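# How does a robot hand know when to stop squeezing?

Pick up an egg. Easy, right? Now pick up a brick. You didn't use the same squeeze for both, and I bet you didn't even think about it. Your brain sorted it out before your fingers got there.

A robot can't do that unless somebody teaches it, and for the past while that somebody has been me – with a lot of help from my neighbour Boris, who shares the workshop on Skorham Lane. We call our robot Lasto. It has arms, hands and a truly enormous appetite for cables.

So how do you teach a hand? You start with fingers. Yours are pulled by tendons, which are like strings running down into your forearm (wiggle your fingers and watch the inside of your wrist, you'll see them move!). Robot fingers can be pulled by strings too, or pushed by tiny motors. Either way, something has to say "close" and something has to say "okay, that's enough".

The "that's enough" part is the tricky one. When a finger bumps into something, its motor has to work harder, and it uses more electricity. The computer can watch for that. A little jump means "I'm touching it". A big jump means "I'm squashing it, whoops".
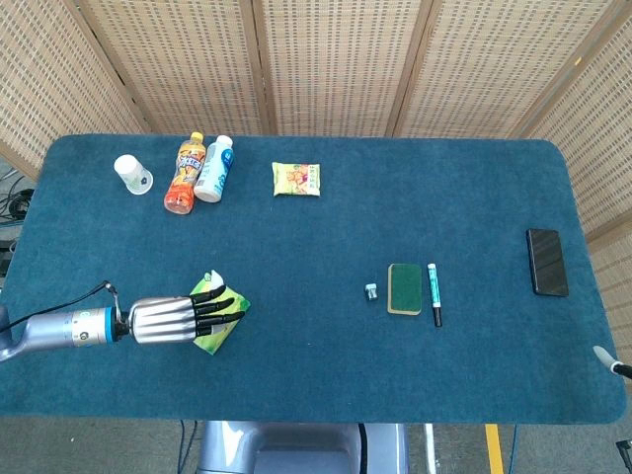 Soft things are the hardest. A packet of tissues gives way when you press on it, so the jump comes slowly and the robot isn't sure if it has grabbed anything yet. A pencil sharpener is the opposite. It's small and hard, and if your fingers come down a bit crooked it shoots off across the mat like a watermelon seed. Bottles like to roll. Sponges are lovely, and I wish everything was a sponge.

We tried one grab 158 times before I was happy with it. My favourite colour of marker is still missing somewhere behind the workbench.

## Try it yourself

You'll need a pair of thick winter mitts and 20 small things from around the house. Ask a grown-up before you raid the kitchen.

1. Put on the mitts.
2. Close your eyes and get a friend to put one thing in front of you.
3. Pick it up and guess what it is.

Tough, eh? Your fingers can hardly feel anything, so you squeeze too hard or not hard enough. Write down which things you dropped. Boris dropped a grape and then stepped on it.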